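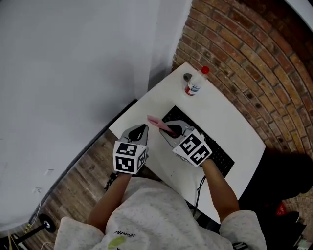

Rozália Szabó
Research Fellow, Trelldale Workspace Study

3.2 What stays on the desk

Figure 2. A white desk with a black keyboard set diagonally and a small red-capped bottle near the far edge.

I love keyboards for this, I really do! Of the 400 desks we logged, almost all had one, and people park them at the oddest angles (see Figure 2). Small bottles drift to the back and then, well, they live there. I coded those as "settled" items, following Jasik.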